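Praseck Public Library to End Overdue Fines and Extend Loan Periods

April 2023

The Praseck Public Library will stop charging overdue fines on books, magazines and audio recordings under a new lending policy approved by its Board of Trustees. The policy takes effect in September and will apply to all cardholders, including those who live outside the town limits and hold a paid card.

Under the new rules, the standard loan period for books will be extended to 20 days, with one automatic renewal unless another patron has placed a hold on the item. The present period is two weeks, and renewals must be requested in person or by telephone. Magazines will continue to circulate for 7 days. The current issue of each title will remain in the building for reading on site.

Outstanding overdue fines will be removed from all accounts on the date the policy takes effect. Patrons do not need to apply. Charges for lost or damaged items will remain in place, and an item will be treated as lost when it has not been returned within 20 days of its final due date. The replacement charge will be canceled if the item is later returned in usable condition. Refunds will not be issued for fines paid before the policy takes effect.

"The purpose of a due date is to bring the book back so that the next reader can have it," said Library Director Evanthia Galanis. "Our records show that a small fine does very little to change when a book comes back. It does a great deal to keep some families from using their cards at all, and we have heard this from parents at the desk for several years."

The policy was drafted by the library's circulation department after a review of accounts that had gone unused. Staff found that many of the blocked accounts belonged to children and teenagers, whose cards are suspended when a balance reaches the current limit. In a large share of those cases the items themselves had been returned and only the fine remained. The review also compared the income received from fines with the cost of collecting them, including postage, printed notices and staff time at the service desk.

Income from fines has fallen every year since the library began sending reminders by electronic mail. The adopted budget for the coming fiscal year no longer includes a line for overdue fines. Arash Ranjbar, head of circulation, told the trustees that the change would not require any reduction in hours or in the purchase of new materials.

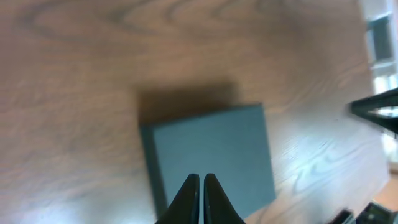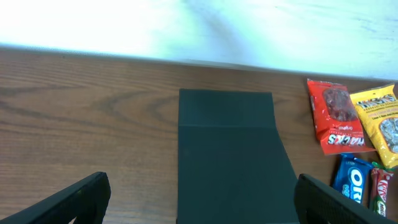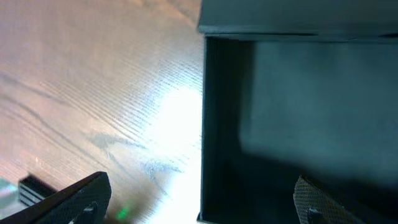
Will patrons still receive a notice when an item is overdue?

Notices will continue to be sent by electronic mail or by post, according to the preference recorded on the account, and borrowing will be paused while any item remains more than 7 days overdue.

The pause on borrowing will end as soon as the overdue item is returned. During a pause, patrons may still use the public computers, the reading room and the meeting rooms, and may attend all programs. Access to the library's online databases will not be affected.

Several categories of material are not covered by the new policy. Items borrowed from other libraries through interlibrary loan will remain subject to the terms set by the lending library, including any late charges. Museum passes must be returned by closing time on the day they are due. Equipment lent by the Papadakis Branch, including sewing machines and musical instruments, will keep its present schedule of charges until a separate review has been completed. The Board expects to receive a report on equipment lending from branch manager Erhan Sarıgül before the end of the year.

The Board also approved a change to the number of items that may be placed on hold. Each cardholder may now have up to 20 active holds. Items will be kept at the holds shelf for 7 days after the patron has been notified, after which they will pass to the next person on the list or return to the general collection. Patrons who expect to be away may suspend their holds without losing their place. The request can be made at the service desk or through the online account page.

Yolanda Benavides, who chairs the Board of Trustees, said the vote followed two public hearings and a period of written comment. Most of the comments received supported the change, she said, although some residents asked how the library would ensure that popular titles remained available.

"We took those comments seriously, and the pause on borrowing was added to the draft after the first hearing," Benavides said. "The Board will look at return rates after the first full year and will make adjustments if they are needed."

In response to the same concern, the library will set aside $1000 from its general materials fund for extra copies of titles with long waiting lists. The first purchases will be made in the fall. Suggestions may be submitted on the purchase request form, which is available at both locations. The library will continue its practice of ordering an additional copy of a title when the number of holds passes a set ratio, and large print and audio editions will be considered separately under that practice.

School visits will resume at the start of the new term, and staff will use them to explain the policy to students. Children's librarian Shahla Zarei will meet with classes in grades 3 and above, and will issue new cards to students who have a signed permission form. Families whose cards have expired may renew them at the same time. A printed summary of the new rules will be sent home with each class, and additional copies will be available in the children's room.

Teacher cards, which allow classroom collections to be borrowed for a full term, will continue without change. Teachers who have not yet registered for the coming school year are asked to do so before the summer recess so that collections can be prepared in advance. Requests for particular subjects or reading levels should be made in writing.

The library's computer system will be updated over the summer to reflect the new loan periods. The online catalog and account pages will be unavailable for one evening while the work is carried out, and the date will be posted at both entrances and on the library's website. Items borrowed before the change will keep the due date given at checkout, but no fine will be charged if they are returned after the new policy has begun.

The outside book drop at the main library will remain open at all hours, including holidays. Items placed in the drop before opening time are checked in as returned on the previous day. Interlibrary loan materials, museum passes and equipment should not be placed in the book drop and must be handed to a member of staff.

Copies of the full lending policy may be requested at the service desk of the main library or at the Papadakis Branch. Questions about individual accounts should be directed to the circulation department during regular hours. Patrons are asked to have their card number ready when they call.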